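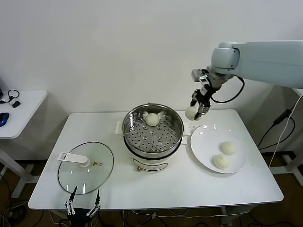 I have worked in the same canteen kitchen for nine years, and for the last few months part of my job has been getting robot arms to move steamed buns. People keep asking me how that is going, so I am writing it down once and will send them the link.

The company is Saithong. We run staff canteens, mostly breakfast and lunch, and the buns are what we sell most of in the morning. They come up from the prep room, go in the steamer, come out, go on a plate, and the plate goes to whoever is at the counter. For years the person doing that was Samran Wannasri, and on his days off it was me. You stand over steam from opening until the line dies down. Samran's glasses were useless by the second batch. He wore a long glove on his right hand and still had marks on his forearm.

In January the owners signed up with a small outfit called Ikudik to try automating the plating. I was told I would be the kitchen's person on it. I think I was picked for being the one who complained least in the meeting. They call the project Lekosberg, after a place one of them comes from, and I have never found out more than that.

The setup is plainer than people expect. It is a table against a wall in the old storeroom with an ordinary small electric steamer on it, the kind you could have at home, and a plate next to it. The arm picks up a bun and takes it across to the plate. There are cables all over the floor and I have learned to lift my feet.

Most of what I do there is say what is wrong. Apinya Prasertsri, who does the programming, knows a great deal about grippers and until this year had never handled a hot bun. If you pinch one too hard it stays pinched. If you take it too low it leaves its bottom skin on the tray. If you set it down while it is still sticky and it touches the one beside it, they tear when the customer pulls them apart, and the customer brings them back. I knew all this but I had never had to say it. Putting it into words that somebody could use took me most of the first two weeks. She would ask how hard I squeeze and I would say, well, enough.

We settled on a routine. I do it by hand a few times, slowly, and talk. She changes something. The arm does it, and I look at the bun. I write good or not good on a sheet, and if it is not good I write why. On our best day so far we got through 76 buns and I had something to say about 40 of them. A lot of those were small things that a customer would not mind. Apinya wants them written down anyway.

Now the part people really ask about, which is jobs.

Karla Hinojosa manages our site, and she called everybody together before the first equipment came in. She said no one would lose hours through the end of the trial. She also said she could not speak for what came after it, and I thought better of her for that. There are five of us on the morning crew. Two were worried, two were not, and Laurier Dufour said he would believe in the robot when it cleaned the grease trap.

What has changed so far is mostly who does what. Samran has moved to the counter, partly to free up the steamer spot for me to test things in the real kitchen later on. He likes it there. He talks to people all morning and his forearm has healed. Wing-yan Kwan makes the buns, and she did not care about the arm at all until it started to affect her. The arm does better when the buns are all close to the same size, so she was asked to weigh every piece of dough. She has been shaping them by feel for longer than I have worked there. She weighed for a week, did not enjoy it, and said so. We looked at the sheet together and her unweighed ones did about as well, so she put the scale away. I was glad about that. I had started to feel that I was carrying orders from the table to my friends.

My own job has changed the most. I sit down more. I write more, and my handwriting has been commented on. I got a small raise, and it goes away if the trial does — that is in the letter. I miss the rush a little. At the counter you know right away if you did a good morning's work, and in the storeroom I sometimes go home without knowing.

I do not think the arm is ready for the line. It is slower than Samran by a long way, and somebody has to be next to it. It does not get tired of the steam, though, and I have seen what over ten years of that steam does to a pair of hands. If it ends up taking that one spot and the rest of us keep our hours, I will be satisfied. If it turns into a reason to run the morning with three people, I will be sorry I explained the pinching so well. I have told Karla both of these things.

A couple of you asked about the software. The part where the results get typed in is called Serum. It logs me out whenever I go to wash my hands, and I wash my hands a lot. Apinya says a fix is coming. For now I keep the paper sheet and type it in after lunch.

Next we try two layers in the steamer, if the second tray arrives. Wing-yan wants to see how it copes with the red bean ones, which are softer. I will post again after that.

Posted 12/1/18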